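**Last revised:** 05/04/2018
**Maintainers:** Nyokabi Rugemalira, Eifion Landeg
**Status:** frozen; corrections only

# Brornemel Wrist-View Set

Brornemel is a set of simulated wrist-camera episodes for the study of viewpoint recovery. The task is to return a robot arm to a known working pose when the current view holds few useful features. It accompanies the Titside report on recovery policies.

## Contents

| Item | Value |
|---|---|
| Furnished rooms | 40 |
| Episodes per room | 4 |
| Maximum steps per episode | 800 |
| Episodes held out for testing | 134 |

The remaining 26 episodes are used for training. The small training share is deliberate, as the report concerns learning from few examples.

## Method

Each episode begins from a disturbed wrist pose. The policy receives the color image and the joint positions. It does not receive a map of the room. An episode is scored as recovered when the wrist reaches the working pose within the step limit.

The Zepeda baseline matches image features between the current view and a stored reference view. It is sensitive to large areas of flat color, and users should report results on such views separately.

## Sample view
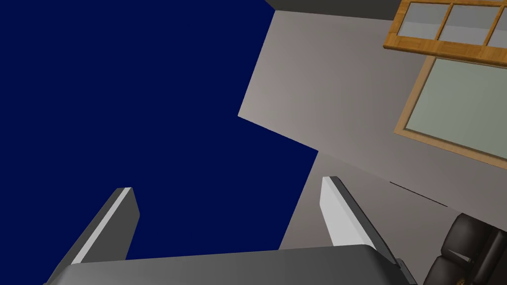 *Figure 1. Rendered wrist view with the gripper open and directed upward. An untextured navy blue area fills most of the left half.*

## Known limits

- Room surfaces are simpler than those in real homes.
- Lighting is fixed within an episode.
- Motion blur is not modeled.

## Use

The set is released for research only. Room models were supplied by Famwood and may not be extracted or shared apart from the episodes. Corrections should be sent to the maintainers with the episode number and the step at which the error occurs.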